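May 2019, bench 2

Went back to the pink bowl for the tableware order. Brynhildur wants one shape settled before we touch the plates, so the Climent drawings stay in the drawer for now. Wiped the table and set the bowl out by itself.
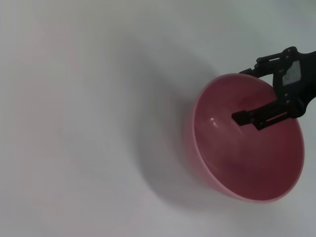
Shape is fine. Diameter on the drawing is 121 mm and I see no reason to change it. Wayne still thinks the lip is too thin for stacking. I'd like to try a stack of six before arguing about it again. Grímur has the calipers, ask him.

Color is harder. The inside reads a good deal darker than the rim once the wall curves away from the light, and Troels picked his swatch off the rim only. Need to agree on which part we match to. I'd go with the inner wall, left side.

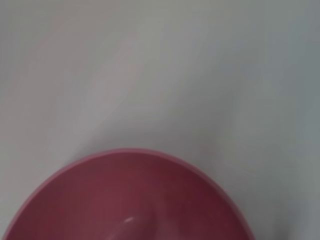
Pink bowl, empty, rim and inner wall.

To do:
- swatch against inner wall, same lamp
- stacking test
- dig out the March notes on the lip
- tell Kaj the 730 g sample from Stavent is too heavy, send it back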